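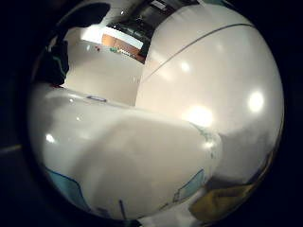
手持夹爪示教数据与策略训练 例会纪要

日期:2018年1月29日
地点:Flesside 实验楼二层讨论室
参加:数据采集组、策略训练组、硬件组。Fehr 方面电话接入,只参加了第二、三项。
记录:数据采集组

一、上次会议遗留事项

1. 夹爪手柄的扳机回弹偏慢,硬件组已换弹簧,两把手柄都换了。采集组试用后认为手感可以接受,长时间使用后手指仍会酸,暂不再改。

2. 时间同步。上次提到图像和夹爪开合量之间有固定延迟,训练组用闪灯法重新测过,延迟在各把手柄上不一致,不能用同一个补偿值。现改为每把手柄单独标定,标定值写入该手柄的配置文件,导出时自动读取。旧数据按手柄编号补做,已完成。

3. 标注规范的修订稿还没有发出,顺延到本周内。

二、反光物体抓取的数据情况

采集组汇报。这一批任务的对象以白色、表面光滑的曲面物体为主,采集时夹爪上的鱼眼相机离物体很近,画面里经常一大半都是物体表面,只有边上一小块能看到房间。顶灯在表面上形成亮斑,手一动亮斑也跟着移动。

本批共录得示教778条,其中位姿轨迹可直接使用的占多数,其余需要重新解算或弃用。采集组把解算失败的轨迹逐条看过,失败大多出现在接近物体的最后一段,原因归纳如下:

(1)特征点落在亮斑边缘。亮斑随相机移动,不随物体移动,解算程序把它当作固定点,轨迹出现漂移。
(2)表面本身没有纹理,能用的只有接缝、印上去的色块和零星的小斑点。物体转过去以后这些也看不到,特征点数量骤减。
(3)背景可见部分太少,而且墙面平整,提供不了多少约束。遇到画面里有过曝的亮区,自动曝光会把其余部分压暗,情况更差。

训练组提问:能否只用惯性数据撑过最后一段。采集组答复:时间短可以,操作者在物体前停顿、反复调整角度时就不行,漂移会超过夹爪开口的余量。

Fehr 方面建议在物体上贴标记。采集组不同意,理由是贴了标记以后,策略会学着看标记,换成没有标记的物体就抓不到。训练组说去年6月的对照试验已经见过这种现象,当时贴标记的一组训练误差很低,换物体后成绩反而落到最后。会议决定物体上一律不贴,需要补特征时只在墙面和桌面上贴。

三、解算方法的改动与结果

训练组汇报。改动有两处。

第一处是高光遮罩。对每帧先做亮度和饱和度判断,把疑似高光的区域连同边缘一圈去掉,再提取特征点。阈值按曝光时间换算,不用固定值。白色物体本身就亮,阈值定低了会把整个物体表面都遮掉,目前的做法是再加一条局部梯度的条件,只遮中间过曝、向外渐暗的区域。弱一些的二次反光目前遮不住,但影响较小。

第二处是分区加权。鱼眼画面有效区域为圆形,外圈黑边事先用掩膜去掉。夹爪自身在画面中的位置基本固定,也一并去掉。剩余部分按特征点是否随相机运动保持一致来分配权重,物体上的点在夹爪接触之后全部降权,这时物体会跟着夹爪动,继续当静止点使用会出错。

两处改动合起来,原先解算失败的轨迹大部分得以恢复。单独使用高光遮罩时改善有限,单独使用分区加权时接触后的轨迹明显变好,接近段变化不大。训练组认为两者解决的是不同阶段的问题,写报告时应分开列出,不要只给合并后的结果。

用恢复后的数据重新训练策略,在机械臂上做了初步测试。抓取位置的偏差比旧版小,失败主要集中在一种情况:两个光滑曲面靠在一起,交界处只有很柔和的阴影,策略分不清边界,夹爪落在两个曲面之间。采集组说这类画面人看单帧也要想一下,连着看几帧才容易判断。训练组现在的输入是2帧,准备试改为4帧,显存够用,推理频率会略有下降,硬件组确认控制端可以接受。

Fehr 方面问到能否直接上深度相机。硬件组答复,手头的深度模组在光滑白色表面近距离时空洞很多,加上重量,手持端不合适。此项不再讨论,等有新的模组再说。

四、采集流程的调整

1. 接近物体时要求操作者保持连续运动,不在最后一段停住。确需调整角度的,先退后再重新接近,不要贴着表面转。

2. 每条示教开始前先对着房间缓慢扫一圈,建好背景地图再接近物体。扫的时候避开强光源,曝光锁定后再开始正式录制。

3. 光照不做统一。训练组希望保留灯光变化,采集组负责在每次开录时登记灯的开关情况和灯位,登记表加一栏。

4. 镜头每次使用前擦拭。有几条数据的画面边缘发糊,事后看是镜片上有指印。

5. 物体表面沾上的颜料和污迹不必清理,同一物体干净和不干净的状态都可以录,登记时写明即可。

五、存储与数据格式

Hisix 存储服务器剩余空间不多,原始视频按目前速度继续写入会影响其他项目。讨论后决定:原始视频保留,转存到冷备份;训练用的只留裁剪后的版本。解算失败且两种方法都不能恢复的轨迹,视频也保留,作为以后测试解算程序的难例,单独建目录。

采集组提出把夹爪开合量由原来的文本文件改为与图像放在同一个容器文件里,读取时不用再对时间戳。训练组同意,转换脚本由训练组写,旧格式暂时继续支持。

六、下一阶段安排

1. 采集组:补录曲面物体相互紧靠的情况,物体之间的角度和远近要有变化。总量目标为3000条,不单独规定每个物体的条数,但不能集中在少数物体上。

2. 训练组:完成4帧输入的对比试验,物体和摆放位置与2帧时一致,测试顺序打乱。结果先在组内核对,再发给 Fehr。

3. 训练组:整理高光遮罩和分区加权的消融结果,并入 Brideo 项目的阶段报告。图表中须注明哪些轨迹是重新解算得到的。

4. 硬件组:试做一个浅遮光罩,减少顶灯直射镜头。遮光罩不得进入圆形有效区域,不得碰到夹爪指尖。先做一把手柄,采集组试用后再定。

5. 采集组:发出标注规范修订稿,其中“接触开始”的定义要改写,现在的写法对反光物体不好判断,改以夹爪开合量变化为准,图像作参考。

七、其他

机械臂测试间的使用时间与另一课题有冲突,由硬件组去协调,协调好之前测试安排在上午。

Fehr 方面希望拿到一小部分原始数据自行试算。会议同意提供,范围限于本批反光物体,附标定文件和登记表,背景中如有人员出现的片段先剔除。

下次例会时间另行通知。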